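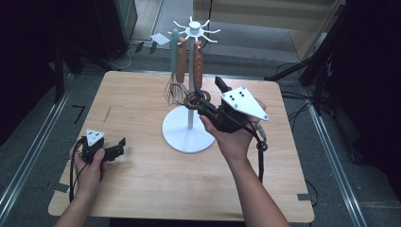 Why Does Wood Have Stripes?

Have you ever run your finger along a table and followed one of those thin, wiggly lines, just to see where it goes? Those lines are called grain, and they started out inside a living tree.

A tree grows a new layer of wood every year, right under its bark. In spring it grows quickly and the wood is pale. Later in summer it slows down (trees get sleepy too, in their way) and the wood comes out darker. One pale band and one dark band together make a ring. If you find a stump with 39 rings, you've met a tree that was 39 years old when it was cut!

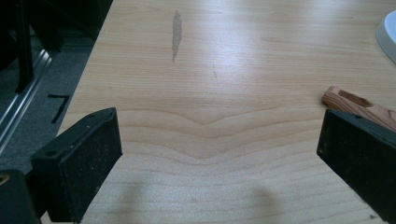
Now, a ring is round, so how does it turn into a stripe? Think of a carrot. Slice it across and you get circles. Slice it the long way and you get lines running from top to bottom. Saw a log the long way and the same thing happens. And since no tree is perfectly straight, the saw sometimes catches the rings at a slant, and then you get curves and V shapes and all sorts of lovely wiggles.

In the woods at Brurkarcombe there is an old oak that's thought to be some 300 years old. Imagine how many stripes are hiding in there! Next time it rains, pick a wooden chair or door at home and go looking for the waviest line you can find.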